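Protokoll der Arbeitsbesprechung Greifplanung und Wahrnehmung
Projekt Pinonness, Standort Trernberg
21. Mai 2018
Beteiligt: Zido (Steuerung, Planung), Moroz (Wahrnehmung, Werkzeuge)

TOP 1 Stand der Steuerung
Der Regler läuft mit 100 Hz, die Handgelenkkamera liefert 30 Bilder pro Sekunde. Zeitstempel werden derzeit erst beim Schreiben der Logdatei vergeben. Moroz verlangt die Vergabe im Treiber — sonst lassen sich Gelenkwinkel und Bild nicht sauber zuordnen. Zido setzt das im nächsten Build um. Ticket 1377 bleibt bis dahin offen.

TOP 2 Wahrnehmung transparenter Objekte
Die Segmentierung verliert bei klaren Röhrchen regelmäßig die obere Kante. Die farbigen Kappen werden stabil erkannt. Beschluss: Die Lageschätzung geht künftig von der Kappe aus, die Röhrchenachse wird daraus und aus den Reflexlinien auf der Wand abgeleitet. Die Tiefendaten gehen nur noch mit geringem Gewicht ein. 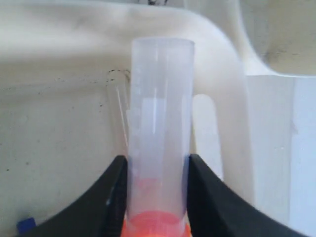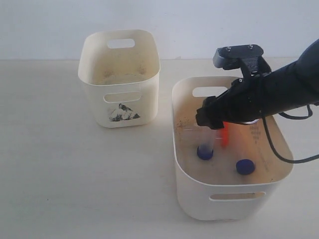

Abb. 1 und 2: Klares Röhrchen zwischen den Greiferfingern, Sicht vom Handgelenk; Arm über dem rechten Behälter, Außenansicht.

TOP 3 Bahnplanung im Behälter
Das Kollisionsmodell kennt den Behälter bisher als Quader. Rundungen und Griffausschnitte fehlen, die Planung verwirft deshalb erreichbare Posen in Wandnähe. Zido erstellt ein Netzmodell. Die Kabelschlaufe am Arm wird vorläufig als Kapsel mit festem Radius angenommen. Strittig blieb, ob der zweite Behälter dauerhaft im Modell stehen soll. Vertagt.

TOP 4 Werkzeuge
Der Log-Viewer braucht bei Aufnahmen mit über 100 Greifversuchen zu lange zum Öffnen. Moroz stellt auf indizierten Zugriff um. Das alte Format bleibt bis August lesbar.

Offene Punkte
Zeitstempel im Treiber: Zido
Gewichtung der Tiefendaten dokumentieren: Moroz
Netzmodell Behälter: Zido
Index für Log-Viewer: Moroz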